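The Long Goodbye of the Chess Set

Every household owns a chess set, and in every household it lives under something heavier. Ours spent most of last winter beneath a waffle iron. It came out in January for one game, which was abandoned at dinnertime, and the pieces stood around on the sideboard for 17 days like guests who had missed the last train.

Putting a chess set away is a small job that people will do almost anything to avoid. The board is flat and easy. The pieces are neither, and they have a talent for rolling under radiators.

The sensible first move is to give the board a table to itself, with bare surface on every side. A board wedged between the fruit and the mail will lose a bishop to one or the other. 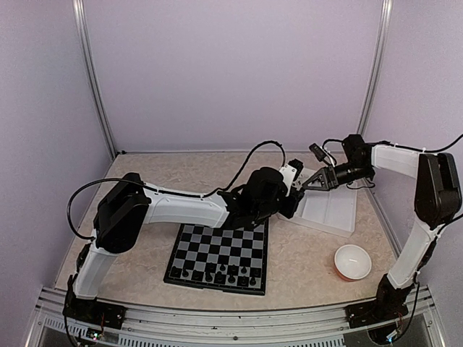 The bowl question

Sets used to come with a box, and the box used to have a lid that slid. Both are generally gone by the third year. Grerance, a mail-order house that sells little else, lists a lined case with a slot for each piece, and it is a lovely object if you enjoy filling in forms. I lasted nine evenings with mine before the pawns went back to a soup bowl.

The bowl has a lot going for it. You can see into it from across the room, a hand fits inside, and it makes a satisfying racket. Players at the Plevska, a café where the boards stay out until closing, swear by bowls and will argue about the depth of them with more heat than they bring to the Sicilian. Shallow is the majority view. Anything deep enough for salad, I was told sternly, is deep enough to lose a pawn in.

Where the bowl stands is a livelier quarrel. One school wants it close against the board, to shorten the trip. The other wants some table in between, so that a sleeve going for a rook doesn't take the whole army with it. I have joined the second school, at the cost of one saucer.
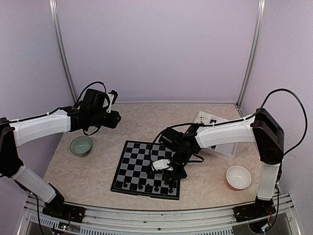
Black chess pieces along the near edge of the board, and a green bowl off to the left.

Then there is the matter of order. The tidy-minded clear one color completely before touching the other. The rest of us grab whatever is nearest and discover at the next game that a knight is missing, usually after the tea has been poured. Clearing by rows is a decent compromise, and it leaves the gaps where you can see them.

As for the board itself, it goes back under the waffle iron. I did clear a shelf for it in the spring. The shelf now holds a second waffle iron.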